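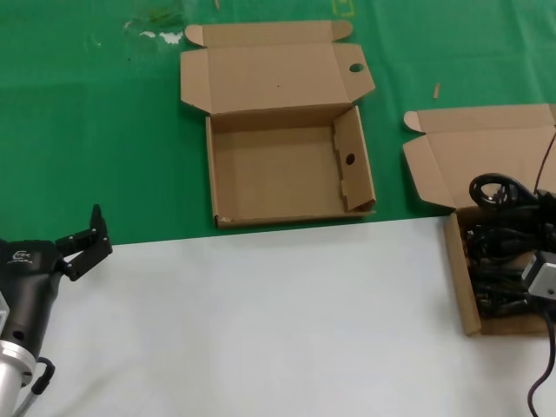

Subject: Re: [seedswap] August round, what goes where
From: Heather Treloar
To: seedswap list

Typing this on my lunch break so forgive the mess. Answers to Keegan first, then the rest of the round, please read to the end becuase the packing dates changed.

Keegan Doolan wrote:
> Hi all, new-ish here. Three things I couldn't find in the old messages.
> Do we send everything to Heather or to Vaughan this time? The June mail
> says Vaughan but the list footer says Heather.
> Also my bean seed is still in the pods. The plants came down in the wind
> and I had to pull them early. Is that ok to send, or should I shell them?
> And is there a minimum? I've got plenty of beans, a bit of dill, and one
> sad envelope of poppies that I'm not sure are even the color I said they
> were. My neighbor wants in too if it isn't too late.
> Keegan

Vaughan. Footer is old, I'll get it changed. He has the dry room and I have a basement that smells like a pond.

Shell them please. Pods take up all the space and last year we had weevils in one lot and it was not fun. If they dent with a fingernail they aren't dry yet, give them another week on a tray somewhere out of the sun. Pulled early is fine so long as the pods had gone papery. If they were still green, keep those for yourself and see what comes up.

No minimum. Send the poppies, write "color unsure" on the packet. People like those.

Neighbor yes, have them write to me off list with a mailing address.

OK the rest.

1. Where we are
472 packets promised so far, going by the sheet. More than I thought. Lots of tomatoes, as usual, and almost no lettuce. If anyone let a lettuce bolt please please save it, even if it's a plain old green one. Pejman has the Sudetton pepper again, he says it's a better crop than last summer and he kept them well away from the hot ones, so no surprises hopefully.

2. Packets
Small paper ones, not plastic. Plastic sweats. Name of the plant, year, your first name, anything odd about it. Pencil or ballpoint, the gel pens smear. Lachlan still has 100 blank packets left over from spring if you're short, ask him, he's happy to mail them out for the price of a stamp.

Big seeds (beans, squash, corn) 15 or so to a packet is plenty. Tiny stuff, a good pinch. Tape the bottom corners for poppy and lettuce or half of it ends up loose in the box.

3. Boxes
Going with cardboard again, the kind that comes flat and you fold up. Padded envelopes got crushed in the sorting machines and the corn came out as meal. Fold the walls up first, lid last, then a strip of tape along the front, tabs don't hold by themselves once it's been thrown around. Crumpled newspaper in the gaps. If you have your own small boxes, use them, I don't care what's printed on the outside.

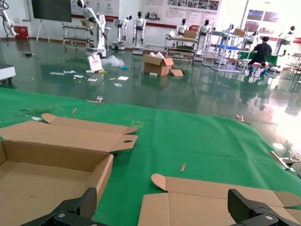
4. Labels
Return address on every one. Two came back to nobody last year and sat at the post office for weeks. Write it on the box, too, not just on the slip inside.

5. Packing day
Moved. Vaughan's out of town the week we'd picked so it's the last weekend of August instead, 10am till we're done. Bring scissors and something to eat. Parking is on the Bolger Road side, the gate on the other side sticks. Seeds need to reach him a few days before that. Later than that and they go in the spring round, sorry, we can't re-sort.

6. Squash
Same argument as every year. If you grew 2 kinds anywhere near each other and didn't hand pollinate, say so on the packet. I don't mind a mystery squash but Lachlan had 400 square feet of something you couldn't eat and he's still bringing it up.

Anything else ask on the list please, not to me, my inbox is a disaster. Pejman, did you ever find the germination notes for the Jolleck beans? Need them before packing if poss.

Heather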